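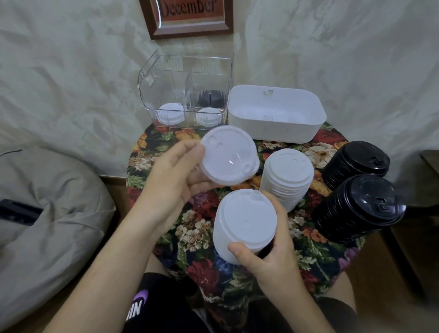 Lids for hot cups, how do you all store them? (small coffee cart / church hall size)
Coffee & Tea Service > Setup and Supplies

mapleandrye
Posted Thursday, 6:12 am
ok quick one before I have to load the van. We do coffee at a weekend market plus the odd funeral/wedding. Lids are killing me. I have white ones and black ones and they come in sleeves, and the second you open a sleeve they go everywhere. Ended up with a drawer of half stacks, half of them the wrong size for the cup I'm holding. How are people keeping them sorted? Not looking to spend a lot. Clear box with a divider, is that enough or do I need one of those upright dispenser things?

tallorder_bev
Posted Thursday, 6:40 am
Divider box is fine. White one side, black other side, done. We've used the same Altex one for years, it's scratched to heck but you can see what's in it from across the room and that's all I want. Don't overfill. If they're jammed in you pull one and four come out.

grindset77
Posted Thursday, 7:03 am
disagree on the box. Tubes. Vertical tubes, one per size. Lids stay nested, pull from the bottom, no fingers all over the sipping part. A box on a counter means every customer puts a hand in it

mapleandrye
Posted Thursday, 7:15 am
I hand the cups over already lidded so customers dont touch them. Just me and whoever's helping.

grindset77
Posted Thursday, 7:18 am
fine then box is ok. Still think tubes. Tubes are faster in a rush

oldpercolator
Posted Thursday, 8:55 am
Have had tubes. Povden ones, screw to the wall. Great in a shop, useless on a cart. Every bump in the road and the stack settles and then you can't get the bottom lid to let go. Took them down, went back to stacks lying in a bin. Nobody has complained.

What size are your cups? Because that's your real problem, not the box. If you run 2 sizes of cup, get cups that take the same lid. Then color doesn't matter and you only have one thing to count.

mapleandrye
Posted Thursday, 12:31 pm
Back, quiet lunch. They're 12 and 16 oz. The black ones came with the 16s and the white ones with the 12s. I THINK the black fit both but they pop off the 12s if you look at them wrong.

oldpercolator
Posted Thursday, 12:50 pm
Then they don't fit both. Close isn't a fit, with hot coffee. Press all the way round with your thumbs, then tip a cup of cold water over the sink. If it drips at the seam use the other lid. Also check where the sip hole ends up, don't line it up with the cup seam, that leaks on its own no matter what lid you've got.

tallorder_bev
Posted Thursday, 1:22 pm
+1 on the seam thing. Took me way too long to learn that. White shirt, bride's uncle, say no more.

saucerful
Posted Thursday, 2:05 pm
Does anyone find the domed ones nest worse than the flat? Mine stick like glue. I twist the stack a little in both hands first, sort of wring it, then they come apart one at a time. If I skip that I'm picking at rims with a fingernail while someone waits for their latte

grindset77
Posted Thursday, 2:11 pm
fanning works too. like a deck of cards. but yeah twist

pennypinchcafe
Posted Thursday, 3:47 pm
Can I ask what everyone pays. I buy the case of 1,000 and it lasts me till about forever but takes up half a shelf. Split the case with a friend's place last time, ended up with 226 left over that neither of us had room for.

tallorder_bev
Posted Thursday, 4:02 pm
We go through over 4,000 in November alone so case is the only way. Small outfit, I'd buy by the sleeve and eat the difference. Shelf space costs too. Keep the sleeves closed till you need them, twist the end and put a clip on it. Open stacks get dusty on top, so toss the first lid when you start on one thats been sitting.

pennypinchcafe
Posted Thursday, 4:10 pm
toss it?? one lid per stack adds up

tallorder_bev
Posted Thursday, 4:13 pm
It's one lid. You're serving people off it. Toss it

saucerful
Posted Thursday, 4:30 pm
I turn the top one upside down as a cover and put it back every night. Same lid for weeks. Never gets served

tallorder_bev
Posted Thursday, 4:36 pm
ok that's smarter, stealing that

mapleandrye
Posted Thursday, 7:48 pm
Went through the whole drawer tonight. Plan is box stays at home as the overflow, stacks go in the cart crate in their sleeves, whites left, blacks right, 12 or 16 written on tape on the outside. Did the water test too. Black on a 12 dripped right away. So that's that.

oldpercolator
Posted Thursday, 8:20 pm
Good. Write the size on the inside of the crate lid as well, tape comes off when it gets steamy.

grindset77
Posted Thursday, 8:41 pm
still say tubes. Kruger makes one with a spring in it so the bumps dont matter, was in the Pumelow catalog last I looked

oldpercolator
Posted Thursday, 8:44 pm
Springs get sticky with syrup. Ask me how I know

mapleandrye
Posted Thursday, 9:02 pm
lol ok. going to bed, van at 5. Will report back after the weekend if the tape holds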